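Startseite
Arbeitsplatz und Ablage
Platten und Umrandungen

Mevberg Arbeitsfläche in Steinoptik, grau

Artikelnummer 377
Plattentiefe 760 mm
Dekor: grau mit hellen Adern
Temperaturangabe des Herstellers: bis zu 80 °C
Garantie: 2 Jahre auf die Platte, keine auf die Abschlussleiste
Lieferung: nur Spedition
Geprüft und beschrieben von Nest Hopkin, Stand 9. Dezember 2022

Mevberg verkauft diese Platte als »Arbeitsfläche mit der Ruhe von Naturstein«. Was das heißen soll, wissen wir bei Sondside auch nicht. Es handelt sich um eine Platte mit Steindekor, auf der man Papier sortieren, Mappen füllen und Päckchen packen kann. Ob sie dafür besser geeignet ist als eine beliebige andere Platte, war die Frage, mit der wir sie im September ins Sortiment genommen haben. Die Antwort fällt gemischt aus.

Zum Trägermaterial macht der Hersteller übrigens keine Angabe. Wir haben schriftlich nachgefragt und einen Prospekt bekommen, in dem das Wort »Verbund« steht. Wer es genauer wissen muss, etwa wegen einer Brandschutzauflage im eigenen Haus, sollte vor der Bestellung selbst auf einer Auskunft bestehen.

Was das Dekor kann und was nicht

Der Grundton ist ein dunkles Grau, darüber laufen blasse Adern. Im Katalog wirkt das heller als in unseren Räumen, und je nach Lampe verschiebt sich der Ton noch einmal deutlich. Bitte bestellen Sie ein Muster, bevor Sie die Platte zu vorhandenen Möbeln kombinieren. Das Muster wird beim Kauf verrechnet, der Versand allerdings nicht.

Für farbige Mappen ist der Untergrund gut gewählt. Rot sieht man sofort, auch aus dem Augenwinkel. Bei weißem Papier ist der Kontrast ebenfalls ordentlich, nur kleine Schnipsel gehen gern zwischen den Adern unter. Wer viel mit Heftstreifen, Abrissen und Klebezetteln hantiert, wird öfter mit der flachen Hand nachwischen, als der Prospekt vermuten lässt.

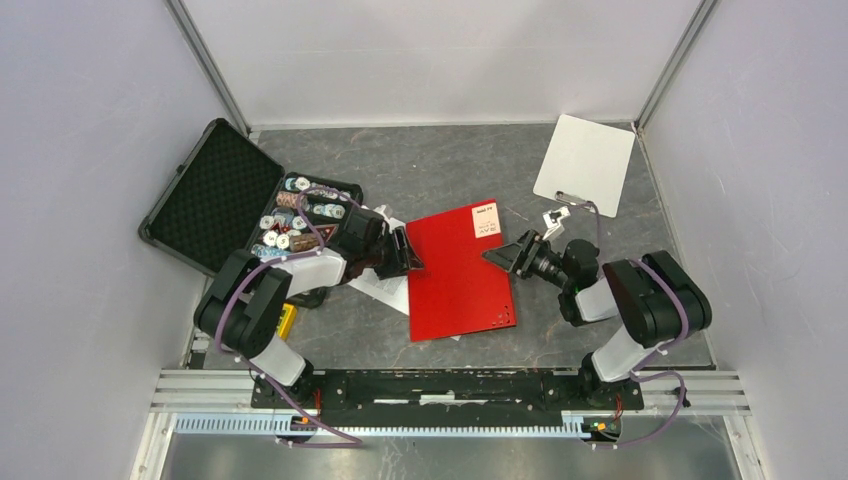 Rote Mappe mit Etikett auf der grauen Fläche, daneben ein bedrucktes Blatt.

Eine Mappe ist auch der ehrlichste Prüfstein für so eine Fläche. Sie ist groß, flach und hat Kanten, die man irgendwie unter die Finger bekommen muss. Auf sehr glatten Platten schiebt man sie vor sich her, auf rauen bleibt sie hängen und das lose Blatt darunter knickt. Die Mevberg liegt dazwischen, nach unserem Eindruck etwas näher bei glatt. Die Formulierung »griffig und dabei seidig« aus dem Prospekt haben wir nicht übernommen.

Ein Rat aus der Benutzung: Legen Sie lose Blätter nicht halb unter die Mappe, wenn Sie noch nicht wissen, was wohin gehört. Das liegt nicht an der Platte, passiert aber auf jeder Arbeitsfläche dieser Größe, und hinterher hat man zwei Stapel mit jeweils einem falschen Blatt. Eine Ablageschale am Rand hilft mehr als jedes Dekor. Schalen führen wir unter »Kleine Ablage«, sie müssen aber wirklich nicht von uns sein.

Umrandung

Die Platte lässt sich mit einer hellen Umrandung aus Rückwand und Seitenwänden kombinieren. In den hinteren Ecken stehen dann graue Metallpfosten, und der Übergang zwischen Platte und Rückwand wird mit einer schmalen hellen Leiste abgedeckt. Mevberg nennt das »Raumkonzept«. Wir nennen es Umrandung und führen sie getrennt auf, damit niemand glaubt, sie gehöre zum Grundpreis.

Nützlich ist sie durchaus. Papier rutscht hinten nicht mehr herunter, Stifte bleiben, wo sie sind, und die hellen Wände nehmen dem Arbeitsplatz etwas von der Schwere, die eine dunkle Platte nun einmal mitbringt. Dafür kommt man von der Seite schlechter heran. Zu zweit an derselben Fläche zu arbeiten geht im Grunde nur von vorn, und auch das nur, wenn man sich vorher abspricht.

Die Abschlussleiste ist der schwache Punkt. Bei zwei unserer Vorführstücke saß sie nach der Montage nicht sauber, und Krümel sammeln sich dort zuverlässig. Mevberg empfiehlt in der Anleitung einen weichen Pinsel. Ein alter Backpinsel reicht.

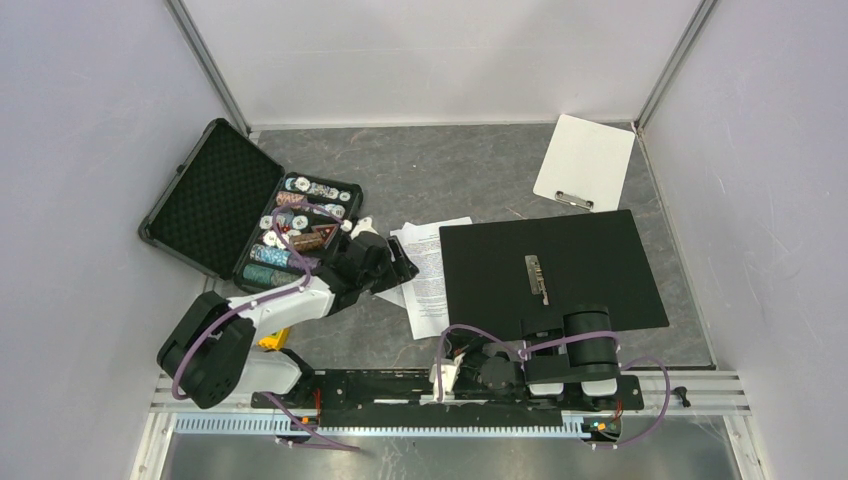 Was uns am meisten stört, ist die Anleitung zur Umrandung. Sie zeigt die Seitenwände in einer Reihenfolge, in der man den zweiten Pfosten nachträglich kaum noch ausrichten kann. Setzen Sie beide Pfosten zuerst lose, prüfen Sie den rechten Winkel und ziehen Sie erst dann fest. Wir legen der Lieferung ein eigenes Blatt dazu bei. Der Hersteller hat eine korrigierte Fassung zugesagt, gesehen haben wir sie noch nicht.

Offene Koffer und Kästen

Viele Kunden stellen beim Packen einen offenen Koffer oder Kasten mit auf die Fläche und arbeiten direkt hinein. Rechnen Sie den aufgeklappten Deckel bei der Planung mit. Auf dem Papier sehen 760 mm Tiefe großzügig aus, mit geöffnetem Deckel, einer Mappe und etwas Bewegungsfreiheit ist der Platz schnell vergeben. Wer regelmäßig große Koffer packt, ist mit der tieferen Platte von Akbari besser bedient, auch wenn deren Dekor Geschmackssache bleibt.

Metallfüße und Beschläge hinterlassen nach unserer Erfahrung feine Spuren, wenn man den Koffer zieht. Heben hilft. Mevberg spricht von »alltagsresistent«, ein Begriff, zu dem es unseres Wissens keine Norm gibt. Eine Filzunterlage ist billig und löst das Problem, verdeckt dann allerdings genau das Dekor, für das man bezahlt hat.

Pflege

Mit einem leicht feuchten Tuch abwischen und nachtrocknen. Von Scheuermilch raten wir ab, ebenso von der Pflegelotion, die Mevberg als Zubehör anbietet. Wir haben sie an einem Reststück ausprobiert und außer dem Geruch keinen Unterschied bemerkt. Klebereste von Etiketten gehen mit etwas Speiseöl und Geduld ab. Die Temperaturangabe gilt laut Datenblatt nur für kurze Berührung, eine Kaffeekanne gehört also auf einen Untersetzer.

Rückfragen, die uns erreichen

Kann man die Platte zuschneiden? Technisch ja, die Garantie erlischt damit. Die Schnittkante müsste versiegelt werden, und ein passendes Band liefert Mevberg derzeit nicht.

Gibt es das Dekor heller? Angekündigt ist es. Wir nehmen keine Vorbestellungen an, solange wir kein Muster in der Hand hatten.

Passt sie auf das Untergestell von Lostbridge? Auf das aktuelle ja, mit den beiliegenden Winkeln. Beim Vorgängermodell liegen die Bohrungen anders, dort muss neu gebohrt werden.

Ist die rote Mappe dabei? Nein.

Unsere Einschätzung

Für Papierarbeit und leichtes Packen ist die Platte brauchbar, und sie sieht ordentlich aus. Den Aufpreis gegenüber einer einfarbigen Fläche zahlt man für das Muster – eine andere Begründung haben wir trotz mehrerer Gespräche mit dem Hersteller nicht gefunden. Die Umrandung lohnt sich, wenn der Tisch frei im Raum steht. Steht er ohnehin an der Wand, sparen Sie sich das Geld und kaufen eine vernünftige Lampe.

Lieferung und Rückgabe

Die Platte kommt liegend verpackt bis zur Bordsteinkante. Bitte prüfen Sie die Ecken, solange der Fahrer noch da ist, und lassen Sie sich Schäden auf dem Lieferschein bestätigen. Rücknahme nur unmontiert und in der Originalverpackung. Muster bekommen Sie über das Kontaktformular, Stichwort »Steinoptik grau«.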